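Recording two-handed sorting by hand: does one held piece at a time matter?

Posted by Munther Nseir
Last updated Mar 5, 2023

Our laboratory is preparing a study in which a policy is trained on human demonstrations of sorting foam blocks between storage bins. Demonstrators wear marker bands on both wrists. In our first 100 recordings, the policy learned to grasp well but failed when blocks were piled against one another. Should the second hand be restricted, or left free? 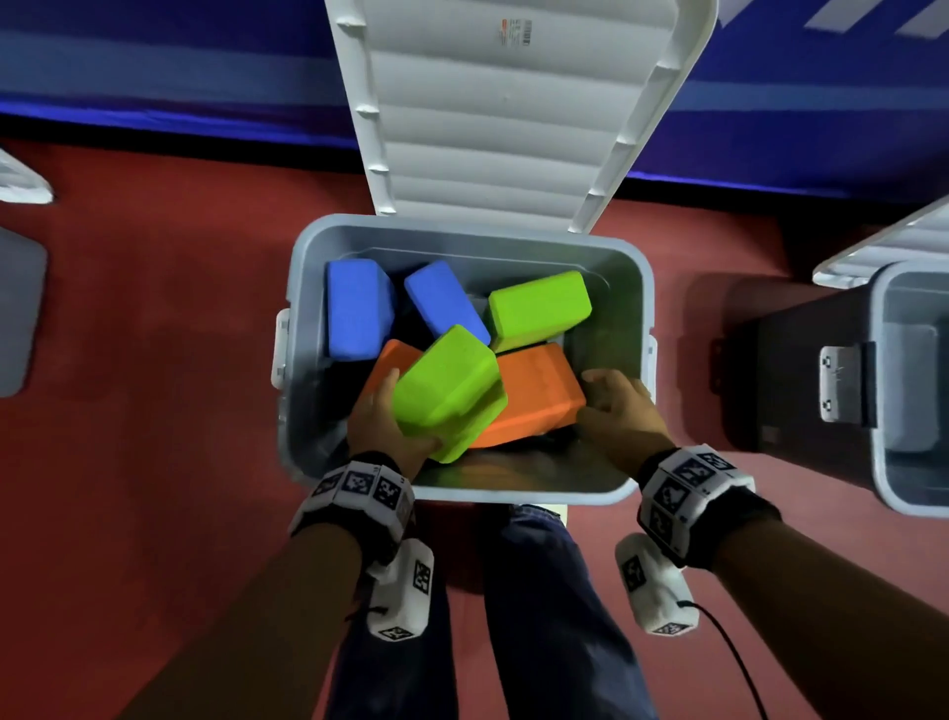 We would prefer to settle this before the next collection period in April, as the protocol must be fixed in writing.

Fadime Ateş
Leave it free. In the Skellgate study we compared both conditions over 463 demonstrations. The policy trained on unrestricted recordings cleared piled bins more often – the supporting hand appears to carry useful information. We did discard 13 recordings in which the wrist markers were lost from view.

Nabil Ghanem
Agree with the above. Check your calibration also.

3 comments | 13 shares
Contact | Copyright Gorura Community Help | Back to top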